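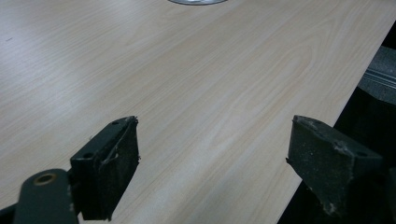
OMSTEAD, 26th February

The Omstead Tourism Board has named the Tetow Valley its Food Destination of the Year, citing the range of its country cooking and the number of family-run inns open to visitors outside the summer season.

The valley was chosen from 13 regions that entered. Judges made two visits to each finalist and ate at inns, markets and roadside kitchens without announcing themselves. Their report praised Tetow's smoked trout, barley dumplings and sour cherry preserves, and noted that most menus were offered in more than one language.

"The award recognizes a region where travelers eat what residents eat," the board said in a statement. "We expect it to bring new guests to villages that have had little share in the country's tourism until now."

A total of 1,019 travelers took part in the public vote, which closed in December and counted toward the final result. Uibo placed second and Ekham third.

The board will promote the valley at five travel fairs this year and will publish a free food map with opening times, bus routes and places to stay. Inns and producers wishing to be listed may apply through the board's Omstead office.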